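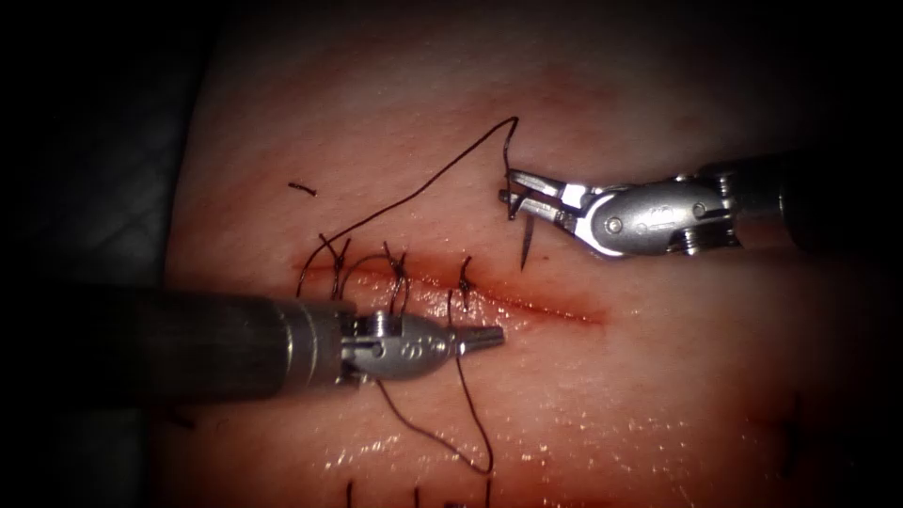

*Fig. 1. Interrupted suturing on the tissue pad, fixed camera, with needle in the right grasper.*

**Ticket:** Edberg suturing study, labelling fault
**Opened:** 18 March 2022
**Status:** Open, awaiting re-run

The Pliltell phase classifier assigns the label "pull thread" to passages which the annotators have marked "hand over needle". The fault was first recorded in January on a small set and is now confirmed on the full set of 3,000 clips. Fixed-camera clips are the worst affected. Clock drift between views was checked and excluded; the largest offset found was 3 ms.

**Step 1.** The model was retrained with a context window of 9 seconds. Agreement with the annotators did not improve.

**Step 2.** A further 200 clips were relabelled without reference to the earlier labels, and the Faltulel export was repeated.
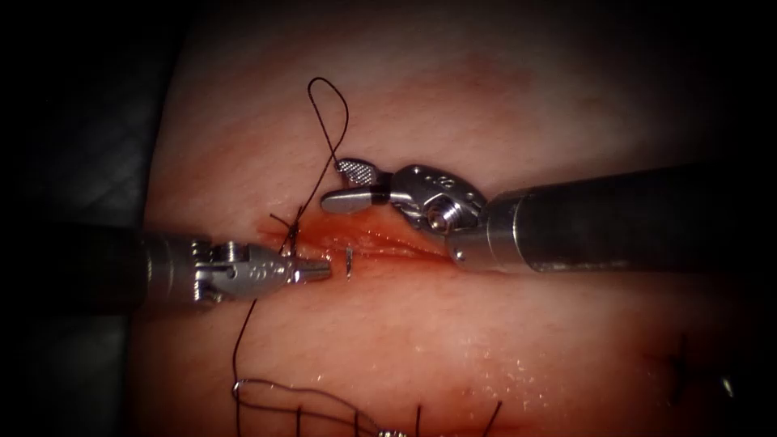

Valdir Fontes replied that the relabelled clips should not be merged until the written definition of a handover had been settled, as two annotators were still starting the phase at different points. He asked that Chantharasri hold the current weights until then.

The request is accepted and the merge has been suspended.

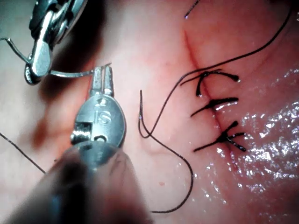
Step 3 concerns the input to the classifier. The present version takes the fixed view only. In the wrist view the curved needle and the tips of the lower grasper can be told apart, and the loose thread can be followed separately from the tied sutures. Both views will therefore be supplied to the next run, with the window returned to its former length.

**Action:** definition to be circulated before the re-run.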